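3.2 Sorting small belongings on a shared table

The second activity in our study was the sorting of small personal items, mostly jewelry. We chose it after the first home visits in Makholm, where many participants told us that the small things are the most difficult to keep in order. Clothes and dishes have a fixed place in almost every home. Bracelets, hair ties and coins usually do not, and they move from one surface to another during the week.

All sessions of this activity were held in the living room of the home and never in the bedroom. In the pilot, Jade Ashworth found that people who sorted in the bedroom put things back in the old place very fast, by habit, and did not speak much about their choices. At a table in the living room they took more time and explained more. The table also had to serve for other purposes on the same day, and we asked the households not to clear it before we came. We wanted to see how a person makes a working space among the things which are already there.

The participant received a simple instruction: "Please put these things in order, in the way you would like to find them tomorrow." We did not tell them to use a box. If they asked for one, they could take any container from the home. The interviewer (Nouhaila El Idrissi in Makholm, Callum Mellor in Ellisholm) stayed in the room, but did not give advice. Each session lasted 35 minutes at most, and the participant could stop earlier.

We use three terms in the analysis. The "work area" is the part of the table where items are laid out. The "store" is the container in which items are kept. The "margin" is everything else on the same table which does not belong to the activity, such as food, medicine, papers or packaging. Figure 3 gives a layout in which all three can be recognized. The work area is a line of jewelry on a light blue tablecloth, with a metal bangle and five beaded bracelets, and two of the bracelets are tangled. The store is the open green box directly behind them, with an oval mirror in a gold frame inside. The margin takes the left side, with a tissue box, a plastic bag, a red can and other packages, and a wooden tray with bottles and pens farther back.

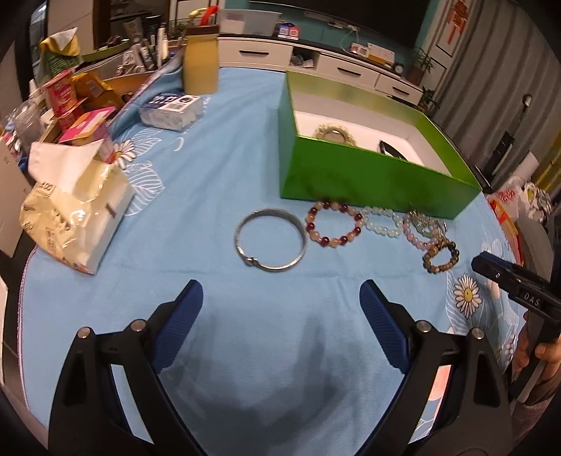
Figure 3. Jewelry laid out in front of an open box on a living room table. The low white cabinet in the background was coded as part of the room and not as part of the margin.

3.3 Coding of the layouts

The layouts were coded by two persons independently, Natalie Stockdale and Colin Pilkington. For every layout they noted the form of the work area (line, heap, grid or mixed), the position of the store in relation to it, and the side or sides of the table taken by the margin. When they did not agree, they discussed the layout together, and if no agreement was reached it was marked as mixed.

Some rules were added during the coding. Items touching each other were coded as one group, even when their color or material was different. Tangled bracelets were therefore one group until the participant separated them. A mirror inside a container was not coded as a stored item, because in several homes it stays there permanently and is used together with the jewelry. A metal piece lying beside beaded pieces was coded as belonging to the same line if the free space between them was smaller than the piece itself.

The form of the line caused the most discussion. Stockdale understood it at first as a sign that the participant wants to compare the items, while Pilkington saw it as a step before packing. From one layout it is not possible to decide between these two readings. We kept the form as a purely spatial category and used the interviews for the question of purpose. In the interviews both explanations appear. One participant in Ellisholm said that she lays out her bracelets "like in the shop, so I can choose." Another one said that a line helps her to see if a piece is missing.

The margin was coded only by its position and by a general estimate of its size (small, medium or large). We did not make a full list of the objects in it, as this would go too far into the private life of the households. Product names were not recorded.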